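Tovitz Auszugsführung V25 im Test: Teilauszug für kleine Schubkästen

Wer ältere Kleinmöbel instand setzt, kommt an der Frage der Führung nicht vorbei. Klassische Laufleisten aus Hartholz funktionieren jahrzehntelang, verlangen aber Spiel in der Breite und regelmäßiges Wachsen. Kugelgeführte Schienen laufen leichter, kosten dafür Innenbreite. Die V25 von Tovitz zielt auf Schubkästen mit geringer Bauhöhe und soll sich ohne Umbau des Korpus nachrüsten lassen. Bezogen wurde sie über den Versand Kitico, das Paar für 31 Euro.

Lieferumfang und Verarbeitung

Im Karton liegen zwei Schienen, ein Beutel Senkkopfschrauben und eine gefaltete Montageanleitung. Die Profile sind verzinkt und an den Stirnseiten sauber entgratet. Der Kugelkäfig besteht aus Kunststoff und sitzt ohne fühlbares Spiel. Leichte Kritik verdient die Schmierung: Ab Werk ist reichlich Fett aufgetragen, das beim Einbau auf die Kastenseiten gelangt. Vor der Montage abwischen, im Laufbereich aber stehen lassen.

Die Schrauben sind kurz und für Weichholz knapp bemessen. In den Seitenwänden aus Fichte wurden sie durch längere ersetzt, in Buche hielten sie einwandfrei.

Einbau

Beide Schienen müssen parallel und auf gleicher Höhe sitzen. Schon 2 mm Höhenversatz führten im Versuch zu einem deutlich schwereren Lauf auf dem letzten Drittel. Eine Anschlaglehre aus Restholz ist deshalb dem Anzeichnen mit dem Bleistift vorzuziehen. Die Langlöcher erlauben eine Korrektur in der Höhe, in der Tiefe ist die Verstellung knapp. Bei zurückgesetzter Front sollte das Maß vorher am losen Kasten ermittelt werden.

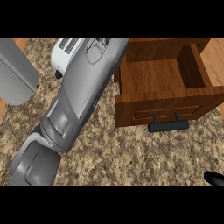
Dunkelbrauner Holzschrank mit offener, leerer Schublade, Ansicht von oben (Simulation).

Bei Korpussen ohne rechtwinklige Seitenwände hilft nur Unterfüttern. Furnierstreifen haben sich bewährt, Karton gibt unter Last nach. Itsuki Aoki, der den zweiten Satz eingebaut hat, benötigte für einen verzogenen Nachttisch fast 25 Minuten allein zum Ausrichten der linken Seite. Das Einhängen des Kastens gelang danach ohne Nacharbeit.

Laufverhalten

Leer läuft der Kasten gleichmäßig und leise. Mit Werkzeug beladen steigt die Anlaufkraft spürbar, der Lauf selbst bleibt ruhig. Der Endanschlag ist hart; eine Dämpfung fehlt. Für die Dauerprüfung wurde der Kasten 3632-mal geöffnet und geschlossen, bei gleichbleibender Beladung. Danach war an der rechten Schiene ein geringes seitliches Spiel messbar, die Funktion blieb unverändert. Der Kugelkäfig war nicht gewandert.

Konstruktionsbedingt bleibt beim Teilauszug der hintere Bereich verdeckt. Für Besteck oder Schreibzeug ist das hinnehmbar, bei einer Kartei stört es. In diesem Fall ist der Vollauszug von Nultley die passendere Wahl. Er baut allerdings höher und verlangt einen tieferen Korpus.

Aushängen

Zum Lösen werden beide Kunststoffhebel gleichzeitig betätigt, links nach oben, rechts nach unten. Die Hebel sind schmal und mit Handschuhen kaum zu greifen. Beim Wiedereinsetzen müssen die Käfige ganz vorn stehen, sonst verklemmen sie.

Bewertung

Verarbeitung: gut
Montage: befriedigend, Lehre erforderlich
Lauf: gut
Anleitung: ausreichend, Maßzeichnung zu klein gedruckt
Preis: angemessen

Für die Nachrüstung flacher Schubkästen ist die V25 zu empfehlen, sofern der Korpus rechtwinklig ist und die Innenbreite den Verlust zulässt. An Stücken mit erhaltenswerten Laufleisten sollte sie nicht verbaut werden, da die Bohrungen in den Seitenwänden sichtbar zurückbleiben.

Text und Messungen: Carter Beaulieu
20. Dezember 2025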